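Saving Water Around the House: What Works at Ours

I started paying attention to our water in February, when the bill from Nyanda landed and I had to sit down. We're a two-bathroom house with old pipes and a teenager, so I wasn't expecting miracles, but we've cut a good bit off since then and I didn't buy anything fancy!

Catch the cold stuff

Our shower takes forever to warm up, so a bucket lives in there now. It goes on the tomatoes, or down the toilet for a flush if it's raining. My neighbor Muthoni Kombo keeps a second one by her kitchen sink (I tried that and kept kicking it over). 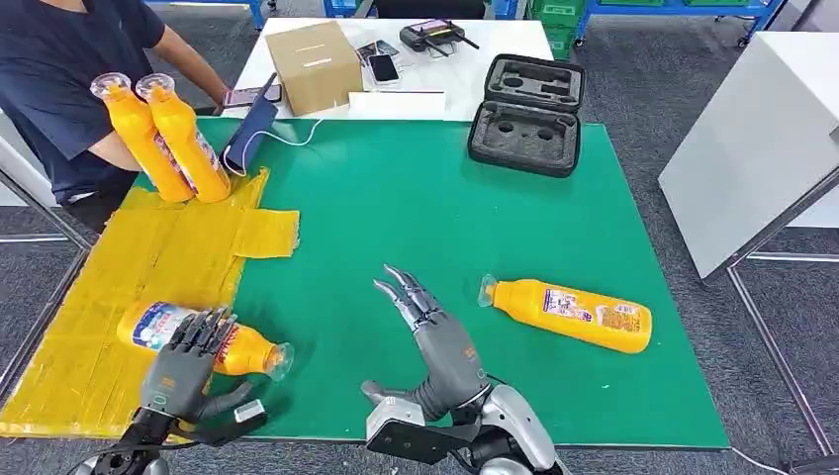 Check the toilet for a slow leak

Put a few drops of food coloring in the tank at bedtime and don't flush. If there's color in the bowl at 6 a.m., your flapper is shot. Ours was. It's a cheap part and you can swap it yourself, just shut the valve first and have a towel handy.

Rinse in a bowl

I used to wash lettuce under a running tap like I owned a river. Now it gets a bowl of cold water, a good swish, then a second bowl if it's sandy. The leftover water is fine for houseplants as long as you haven't added salt. 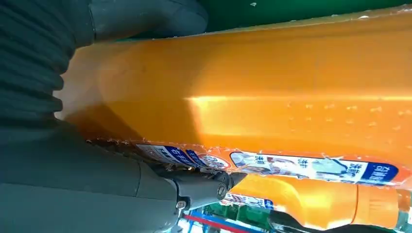
Dishes are where I was worst. I'd scrub with the tap wide open, and then rinse every empty the same way before it went in the recycling. A big orange plastic bottle with a label around it doesn't need a full sink of water, just a splash, the cap back on and a hard shake. Same goes for jars, except peanut butter, which I scrape out with a spatula first.

Water the yard early

I'm out there before 7 with my coffee and a watering can. Mulch helps a ton too, and I put it on thick, 2 inches at least.

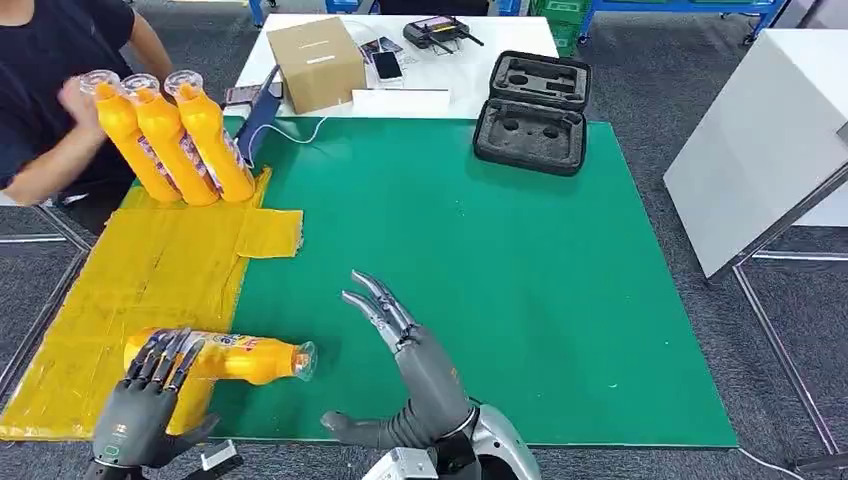
Is it worth getting a rain barrel?

If you've got a downspout and a few pots, I'd say go for it. Get one with a tight lid and a screen so the mosquitoes stay out, and set it up on blocks or you'll never fit a can under the spigot.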